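Subject: Re: [arm-users] Hilletti laundry gripper kit, worth it?
From: Palesa Xaba
To: arm-users list

Right, I've had the Hilletti kit on the bench long enough to have opinions, so you're all getting them. 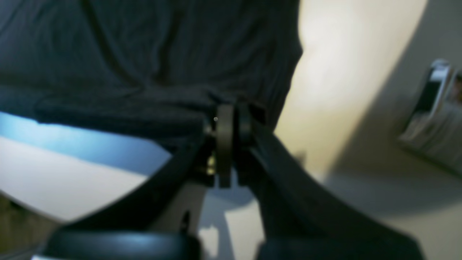 Thulani asked the following in July, and I promised him an answer "by the weekend" without saying which one:

> From: Thulani Khumalo
>
> Has anyone on here put money down for the Hilletti cloth kit? The
> Purkby shop has it listed and the page says it will "handle garments
> with confidence," which could mean nearly anything. I have the older
> Gerlach fingers and they're fine on boxes and cups and hopeless on
> a T-shirt. I'd like to know:
>
> Does it go on a Jastau wrist without a machine shop?
> Is the wrist camera any use once there's cloth in the way?
> Do the pads last?
>
> I'm not after a lab report. I just want to know if I'll be
> annoyed.
>
> Thulani

You will be annoyed, but at a reasonable rate.

Going on the wrist: yes, it bolts to the Jastau flange. The adapter plate is in the box. The bolts for the adapter plate are also in the box, and they are too long. Not by much. You find out when the wrist turns about a third of the way and makes a noise like a fork in a blender. I cut mine down. Purkby support told me to use washers, then sent me washers, then sent me the same washers again two weeks later, so if anyone needs washers I'm your woman.

Price: I paid 600 for the full kit, fingers and camera mount and the little driver board. The fingers alone are 200 and if you already have a camera bracket you like, buy those and stop there. The driver board is a driver board. It has a light on it.

The wrist camera: this was the part I cared about, and the answer is mixed. The mount puts the lens very close to the joint, so the fingers and pads take up a good deal of the view and they're out of focus the whole time. You get used to it. With a dark shirt up, the cloth fills a lot of what's left. I can still see where it's bunched, and the folds read pretty well when the light is decent, but I couldn't tell you from the wrist view alone which end of a shirt I've got. I've looked at plenty of navy cloth this month and I no longer believe garments have ends. If your software needs to find a collar, budget for a second camera on a stand. The product page doesn't mention a second camera. The product page has a man smiling at a towel.

One thing to watch is the wheel in the middle of the joint. On mine, cloth likes to gather up there, right against the wheel, well above the pads. Some of you will say that's a grip. The manual says it's a "non-preferred contact region," so that's settled. In practice, if you come down too deep into a heap, the fabric rides up between the fingers and you end up with a fat ridge of shirt at the joint and the pads minding their own business down below. Coming in shallower helps. I took 40 mm off my approach height setting, in the direction you'd hope, and most of the trouble went away. Thin stuff still does it. I wouldn't put anything with a drawstring near it at all.

Pads: better than I expected. I keep a counter in the script and it's at 1323 closes, and the pads look a bit polished and otherwise fine. They're soft and they don't snag knits. They do pick up lint, so wipe them with a damp rag when you start missing grabs. The replacement pads come in packs of two, and the Purkby site lists left and right as separate products. They're the same part. I checked with calipers, then I checked again because I was cross.

Software: there's a "garment mode." It closes slower. That's the garment mode. You can get the same thing on the Gerlach fingers by changing one number in the config file, Thulani, and I'd try that first before spending anything. If it's still hopeless on T-shirts after that, it's the pads, and the Gerlach pads really are too hard for cloth.

So, for your case: get the fingers, skip the rest, shorten the bolts before you mount anything. I'd leave the full kit for people with no camera bracket at all, or people whose employer is paying.

Things I haven't tried: anything wet, anything bigger than a bath towel, or socks. I know somebody's going to ask about socks. I have a bag of them here and I'm working up to it.

If you want my bolt length and the approach settings, write me off list and I'll send the file. It's commented, though some of the comments are just swearing at the washers.

Palesa

P.S. The manual's torque table is on page 9 of the PDF and missing from the printed one. Do not go by feel on the small brass screw. Ask me how I know, or don't.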